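Preguntas frecuentes sobre las sesiones de demostración

Programa Zedinura de enseñanza de tareas domésticas a robots. Información para participantes y entidades colaboradoras.

¿En qué consiste una sesión de demostración?

La persona participante realiza una tarea cotidiana, como recoger una mesa u ordenar alimentos, con una pinza de mano provista de cámara. Las grabaciones se incorporan al conjunto de entrenamiento del programa. En determinadas tareas se emplea el control remoto: el operador dirige el brazo desde un puesto contiguo mediante dos mandos.

¿Se requiere experiencia previa?

No. Antes de la primera sesión se imparte una formación de 80 minutos, a cargo de Nilton Urrego, responsable de instrucción. Para el control remoto se exige, además, haber completado 17 demostraciones válidas con la pinza de mano.

¿Dónde se realizan las sesiones?

En la sede de Lanura y, previa solicitud, en las instalaciones de las entidades colaboradoras. El calendario de cada periodo se publica en octubre.

¿Cómo debe prepararse la superficie de trabajo?

Los objetos de la tarea deben colocarse según la ficha entregada al inicio de la sesión. Los bolsos, teléfonos y documentos personales se depositarán en las taquillas.
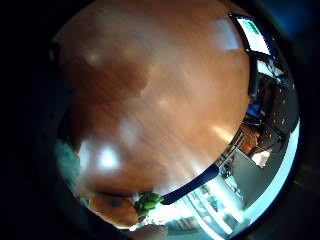
La iluminación es la causa más frecuente de consulta en las tareas con alimentos. No se exige el uso de manteles ni de fondos neutros, pues el programa contempla expresamente superficies domésticas de todo tipo. Una madera pulida como la de la fotografía devuelve manchas blancas de luz, y en esos casos el participante debe avisar al técnico antes de iniciar la grabación. Tampoco es necesario apagar los monitores próximos, salvo que muestren datos personales. Las verduras de hoja se manipularán sin comprimirlas y se sustituirán cuando pierdan firmeza.

¿Cómo debe moverse la pinza?

Con un movimiento continuo y a velocidad moderada. Conviene abrir la pinza antes de llegar al objeto y esperar un instante después de cerrarla. Los dedos deben mantenerse detrás de la empuñadura durante el agarre.

¿Qué ocurre si se cae un objeto o se comete un error?

La demostración no se interrumpe. El participante recoge el objeto con la propia pinza, si está a su alcance, y continúa. Las correcciones se conservan y se etiquetan por separado. Si el objeto cae al suelo, se pulsará el botón de anulación y se repetirá la tarea desde el principio.

¿Cuántas demostraciones se solicitan por tarea?

El protocolo Kamen establece 244 demostraciones por tarea, repartidas entre un mínimo de seis participantes. Ninguna persona podrá completar por sí sola una tarea entera.

¿Qué tratamiento reciben las imágenes?

Las grabaciones no incluyen sonido. Toda imagen en la que aparezca un rostro o un documento legible se revisa antes de su incorporación al archivo. El participante puede solicitar la retirada de sus grabaciones por escrito, dirigiéndose a Yolanda Quintero, responsable de protección de datos.

¿A quién se comunica una incidencia técnica?

Durante la sesión, al técnico de sala. Fuera de ella, a Rigoberto Quispe, coordinador de equipos, indicando el número de pinza y la hora de la incidencia.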